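Sorting the small glassware, part 2

15th June

The first part, back in May, covered the shelves. This one covers the bench, where most of the small items end up when they have no fixed place.

The rule I settled on is one open box per category. Lids went to the recycling. A lidded box gets stacked, and a stacked box gets forgotten. The boxes are the shallow Losar ones in light blue plastic, straight walls, flat bottom. They nest badly but they stay where they are put. 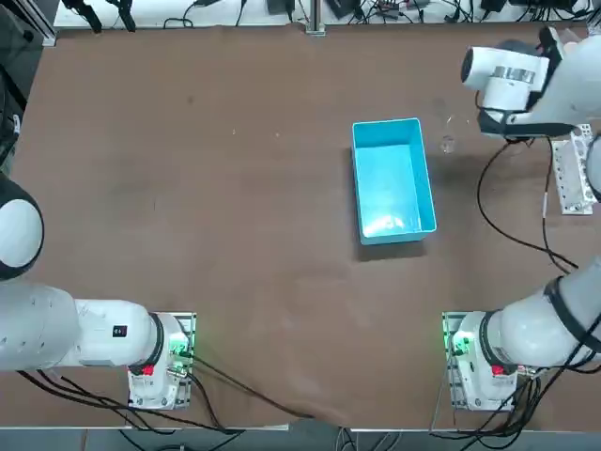

Before anything goes into a box I wipe the box and let it dry in the air. Paper towel leaves lint on the plastic, and the lint moves to the glass. A microfiber cloth is acceptable if it has been washed without softener.

Beakers are handled separately. I keep only sizes I have used in the last 60 days on the bench, and the rest go up on the shelf with the Flavik jars. Two beakers standing close together will sooner or later touch, so I leave a hand's width between them and keep the spouts facing the same way. Clear glass on a brown table is easy to miss from a low angle. A box placed behind it helps a little.

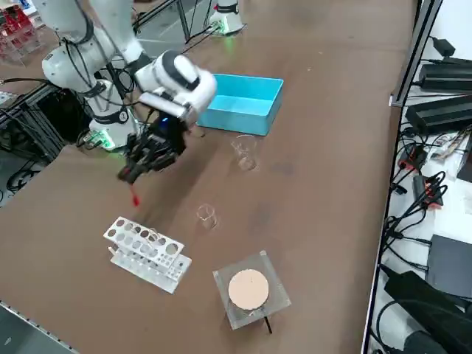

Thin items are the remaining problem. Rods and stirrers roll, and in a wide box they settle at every angle. I tried a divider cut from cardboard and removed it after 17 days, when the bottom edge had gone soft. A narrower box would solve this at the cost of another footprint on the table. For now the rods lie along the long side, and colored ones are preferred over clear ones for obvious reasons.

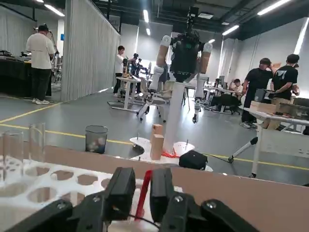

Posted by Belay

Tubes stand upright, larger ones in front if they are in daily use. A perforated tray is better than a solid one for this, as drips go through and do not collect around the base. The surface underneath then needs wiping, which I do at the end of the day.

Labels are still open. The Lemum tape I bought comes off plastic cleanly but leaves residue on glass, so it is going on the boxes only.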